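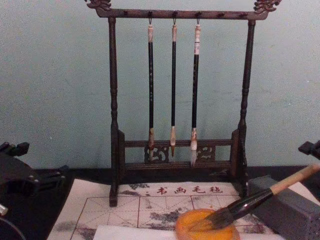 Three brushes on the rack. From "The Persimmon Lesson," short fiction.

My aunt believed in the brushes. I want that understood, since I never did, and I'm the one who ended up with them.

They came from a shop in Gandgate that sold tea, candles and a cure for snoring. She paid $209 for the set, rack included, and told my mother it was half that. The man at the counter had said the rack was very old. I asked how old. She said he'd said very. I turned it over when I got it home, looking for a sticker or a stamp, and found neither, and I remember being annoyed that I couldn't prove anything.

According to her, each brush had its own opinion. The thin one with the brown tip told the truth. The middle one told you what you wanted. The fat pale one on the right told you what was coming, and you weren't supposed to pick it up unless you had somewhere to sit down afterward. She explained all this to me over the phone from Cludbridge, while I was trying to file my taxes.

"What if I paint a boat with it?" I said.

"Then there's a boat coming."

I lived five hundred miles from any water worth a boat. I told her so, and she said fine, don't paint a boat.

She died in December, and the box reached me in the spring. Inside were the brushes wrapped in dish towels, the rack, the felt mat she worked on, which had gone gray along the top from years of ink, and a note with one line on it. Use the orange first. There was a jar of orange paint as well. No black, no ink stone, none of the things you'd expect from a woman who had told everybody she practiced every morning before the news.

I left it all in the closet until the smell of her house went out of the towels. Then one night the power was out on my side of Drokercombe and I had nothing to charge and nothing to watch, and I got the box down. I set it up on the table by flashlight. I told myself I was checking for moths.

When the lights came back at 3 in the morning I was still sitting there.

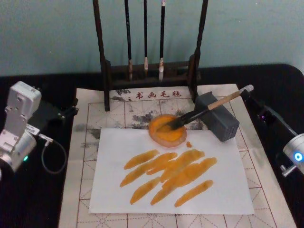
4 min read

I'd like to report that I felt something. People in my family always do. My cousin felt something at the grave, and my mother felt something in the produce aisle, next to the squash. What I felt was that the paint was too thick and I should have put down newspaper.

I made one stroke, low to high, and it looked like a carrot. I made another over it. The brush dragged and left streaks, and I kept going because the first ones were bad and I thought the next might hide them. A drop landed on the paper by itself, above the rest. I stopped at eight. There wasn't any reason for eight. My arm was tired.

I hung the brush I'd used back on its peg (I rinsed it first, I'm not an animal) and looked at what I had. Leaves, maybe. A fire, if you were generous. My aunt would have called it a fish and then waited by the window for the fish.

I called my mother once it was a decent hour and described it to her. She went quiet in the way she has.

"Holovko," she said.

"What's Holovko?"

It was the village, she said, the one my grandmother left. They burned the fields there after harvest, and you could see it from the road, all of it leaning one way in the wind. My aunt had been trying to paint it for years. She never could get the lean.

I said anybody holding a brush in their right hand is going to make marks that lean that way. I said eight smears of orange could be a village or a salad. My mother agreed with me, which she never does, and asked me to mail it to her.

"Which brush was it?" she said.

I told her I hadn't paid attention. It had been dark when I started, and I'd grabbed whichever was closest.

She asked again.

I looked over at the rack. All of them hung there clean and pale at the tips, more or less, and I couldn't have sworn to any of them. I told her the middle one. I bought a mailing tube that afternoon and it's still by the door.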